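ok so my landlord wants 197 more a month when my lease renews and I spent my lunch break finding out if that's normal in Tadmont. a thread, with complaining

1/ background: I've been in the same one-bedroom for four years. never late, never loud. the renewal letter is dated 1 August 2025 and calls the increase "a market adjustment." cool cool cool

2/ so I went looking at the market! I found 49 one-bedrooms listed inside the city limits, and a bunch of them had already dropped their asking rent since June. two of those are on MY STREET
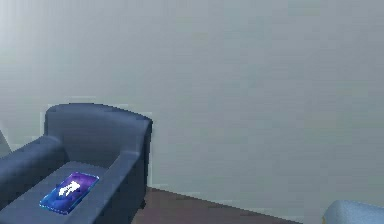

*Navy armchair, plain gray wall.*

3/ my friend Adjoa Zakaria rents over by the Boateng building and her place went up 400 in one go last year. she moved out, then watched it get relisted for less than she'd been paying before. she is still mad and I support her

4/ the thing I keep tripping on is the "one month free" deals. they make the sticker rent look high, but spread it over the year and the new people are paying less than me. existing tenants don't get offered that. you have to ask (I asked, no answer yet)

5/ also looked at buying for ten whole minutes lol. put my numbers in a calculator and the monthly payment came out to 3,025 before the HOA. closed the tab, ate a sandwich

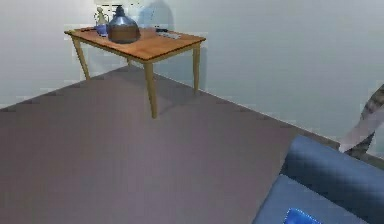

*Wooden table, mauve-gray carpet, a bit of blue sofa.*

6/ Suleiman Chukwu at the tenants' clinic read my letter over for me. his advice was to reply in writing, attach three comparable listings, name the number I'd sign at, and offer a longer lease if I can live with one. I can live with one. I hate packing

7/ so that's what I sent this afternoon. asked for half the increase and an 18-month term. very polite. I used the word "appreciate" twice

8/ if you rent in Tadmont and renewed this summer, tell me what yours did? up, down, flat, DMs are fine. will add to this when they write back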